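Gripper height drifts across two folding tables: shim the table or re-teach the plane?

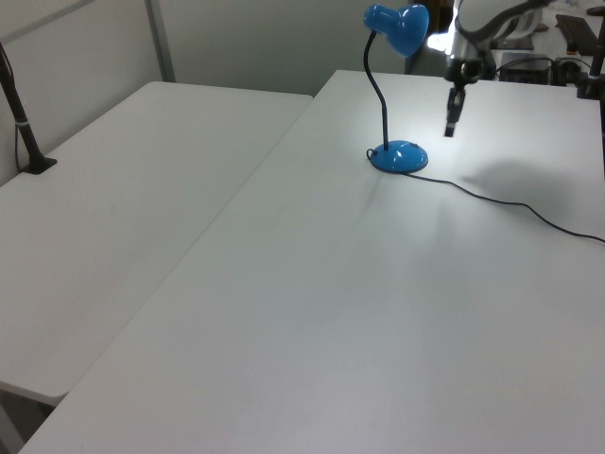 Test cell, both tables, gripper near the lamp base.

Posted by Irfan Tambunan, August 2022

I look after a small arm with a two-finger gripper, used for pick and place tests on household objects. The work surface is a pair of white folding tables pushed together side by side. The arm works mostly over the right-hand one. The left-hand one sits slightly lower, and it carries one of the clamped stands. The current test object is a blue gooseneck desk lamp, which the arm has to grip by the neck, move and set down again.

The trouble is height. The work plane was taught from three points on the right-hand table. After teaching, the fingertips clear the surface by 5 mm at all three. A day later the clearance near the far edge is the same, but close to the seam it has gone down to almost 2 mm. Twice the fingers have touched the top and the arm has gone into protective stop. Teaching the plane again cures it until somebody leans on the table or the tables are moved for cleaning.

What I have checked so far:

Payload and tool centre point are set correctly in the controller. I ran the four-position check for the tool centre point and the error was well below the drift I am seeing.

The finger screws are tight. No play in the gripper by hand.

Repeatability in free air is fine. I ran 30 cycles to a dial gauge fixed to the arm's own mounting and the spread was within the maker's figure.

The leg locks on both tables are fully home.

I have a packet of plastic wedges and could level the left table up to the right one. Before I do that, is there any sense in it, or should I simply accept the drift and write a routine that finds the surface at the start of each shift? The second problem is the lamp flex. It trails out across the table to the right, and on some runs the place position is off because the flex has pulled the base round a little. Is there a usual way of dealing with that?

Maëlle Marchand

Your free air test rules out the arm, so leave the arm alone. The table is moving relative to the robot mounting. Folding tables flex at the middle of the top and at the leg hinges, and a taught plane is only valid for as long as the top stays where it was.

Levelling the left table will make the seam flush but will not hold the right one still. I would do it in this order.

1. Take all loose objects off the right-hand table. Put a straight edge across it in both directions and note any dip. If the top has a permanent sag, three taught points will not describe it and you need more.

2. Put a spirit level on the right-hand table and correct it at the feet. Wedges under the feet only. Do not pack between the top and the frame.

3. Tie the table to the robot mounting. A flat steel bar bolted to the mounting and clamped under the table edge is enough. Use two, as far apart as the edge allows. This is the step that removes most of the drift.

4. Bring the left-hand table up to the same height and clamp the pair together from below at both ends of the seam. G-clamps with a scrap of plywood each side will do. Keep the screws below the level of the top.

5. Mark the feet on the floor with tape so that the tables go back to the same place after cleaning.

6. Teach the plane again, using points as far apart as the arm can reach. If your three points were bunched near the far edge, a small error there becomes a large one at the seam.

Then check the stands. Anything clamped to the table edge moves with the table. If a stand carries a sensor that was calibrated to the robot base, the calibration goes out at the same time as the plane and the two errors may hide each other for a while. Either recalibrate after every table move or mount the stands on the floor. We had this on the Allitik cell at Clondolham and spent a week adjusting grasp offsets before anyone put a level on the table.

On the surface-finding routine: write it anyway, but use it as a check. Touch down slowly at four points, with the gripper closed and the force limit set low, and compare with the stored plane. If any point differs by more than 1 mm, stop and report. Do not let the routine correct the plane by itself. It will follow a loose leg all the way down and you will not hear of it until something gives way.

For approach moves, raise the travel height to 30 mm and only come down to working clearance directly over the pick. It costs a fraction of a second per cycle.

gashaw_bench

just put 8 mm of rubber mat on it. fingers touch the mat, nothing stops, job done. we ran ours like that all winter

Maëlle Marchand

A mat will reduce the shock of a touch. It will also raise the surface by its own thickness, so the plane has to be taught again in any case, and it compresses under a heavy base and makes place heights less consistent. I would not use one to hide a moving table.

Posted by zaltitz_maint

Agree with the bars. Adding something on the flex, which has not been answered.

A mains flex is stiff enough to turn a light lamp base, particularly if it has been stored coiled. The pull depends on where the slack lies, and this changes every cycle as the arm moves the lamp. What works for us:

Anchor the flex at one point at the table edge with a cable clip, and leave enough slack between the clip and the base for the longest move plus a bit. Measure this with the lamp at the far end of its travel.

Straighten the flex before use. Hang it with a small weight on the plug overnight. A loop lying against the base is the worst case, as it acts like a spring.

Keep the slack on the side away from the approach. If the fingers come down between the lamp and the slack, sooner or later they will pick up the flex with the neck.

Unplug the lamp unless the test requires it lit. If it must be lit, look the flex over for nicks before each session, particularly where it enters the base.

Also, gripping a gooseneck is not a rigid grasp. The neck bends under the weight of the base when you lift, so the base hangs lower than the model expects and touches down early. Part of what you are calling table height may be this. To separate the two, run the same moves with a plain block of known height. If the block goes down cleanly near the seam and the lamp does not, the neck is the cause. Lower the grip point towards the base if the fingers will clear it, and slow the last part of the descent.

Irfan Tambunan

Thank you, all. Results so far.

The straight edge showed no sag worth mentioning. The level showed the right-hand table low on the seam side, and one foot had lost its rubber cap, which I had missed. New cap fitted, table levelled, one steel bar in place and the second on order. The block test was clean at all points after that. I have now had 104 cycles with the block and no protective stop.

With the lamp I still get an early touch on the base now and then, so the point about the neck looks right. I have lowered the grip point and will run it again once the second bar is in. The stands are still on the tables for the moment. The check routine is written with the 1 mm limit and goes in at the start of each session.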